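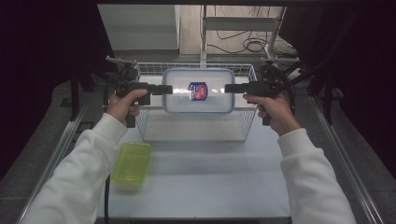 会议纪要 | 储物与收纳

Skirko 共用厨房使用单位例会
日期:2022年9月8日
地点:Skirko 二楼小会议室
出席:Gunvor Vik(主持)、Arūnas Kalniņš、Mārtiņš Bite、Normunds Mets
请假:Normunds Mockus
记录:Mārtiņš Bite

1. 上次纪要
5月会议纪要无异议,通过。遗留事项两项:水槽下方漏水已修好;冷藏柜门封条尚未更换,Normunds Mets 继续跟进,供货方 Bodnár 答复缺货,到货时间未定。

2. 保鲜盒与盒盖
Arūnas Kalniņš 汇报盘点结果。登记在册的带盖保鲜盒共199个,其中11个有盒无盖,多为长方形小号。透明盒叠在一起后不易分辨尺寸,取用时常把整摞翻乱。
讨论后决定:
(1)长方形透明盒一律盖好盖子再入筐,不再盒、盖分放。
(2)盒盖上的原厂标签不必撕,各单位的名称贴在盒身短边。
(3)无盖的盒子集中放到门边架子最下层,月底前配不到盖的改作干货分装用,不再放入冷藏柜。
Mets 提出盒盖合上存放容易有气味。Vik 认为晾干后再盖即可,先试行一个月,下次会议再议。

3. 白色网筐
现用的白色金属丝网筐只放保鲜盒。近来有人把抹布、量勺和胶带也放进去,小件从网眼漏下,也有卡在筐边的。会议同意小件改放绿色塑料浅盘,浅盘放在台面左侧,用后归位。
网筐每筐只放一层,盒子平放,不竖插。Bite 问大号盒放不下怎么办,Kalniņš 答大号盒仍放架子中层,不进筐。
网筐的清洗并入每周台面清洁,由当周值班单位负责。

4. 采购
Kalniņš 提交两份报价。Sterkura 报价3,091元,含保鲜盒、网筐和浅盘;Avport 报价2,365元,不含浅盘,网筐尺寸略小。
Vik 倾向 Avport,理由是浅盘现有的够用。Mets 担心网筐尺寸不同,与现有的叠不到一起。Kalniņš 会后向 Avport 索取网筐的长宽高,量过架子后再定。若放得下,按 Avport 报价下单,不再另行开会;放不下则改选 Sterkura。
费用按各单位占用的架子层数分摊,办法同去年。

5. 台面使用
工作台用完应清空并擦干,电线不得留在地上过夜。Bite 反映收工后台面上常留有未归位的盒子,次日早班要先收拾才能开工。会议决定由最后离开的单位负责收台,并在门后登记表上签字。登记表由 Bite 重新打印,增加“保鲜盒已归筐”一栏。

6. 其他
Mockus 来信询问能否增加一层冷冻空间。因本人未到会,留待下次讨论。
Vik 提醒各单位核对架子上的名称标签,旧标签自行清除。

待办
Kalniņš:向 Avport 索取网筐尺寸,量架子,下单。
Mets:跟进冷藏柜封条;整理无盖保鲜盒。
Bite:打印新登记表,分发本纪要。
Vik:把本次决定转告 Mockus。

下次会议时间由 Vik 另行通知。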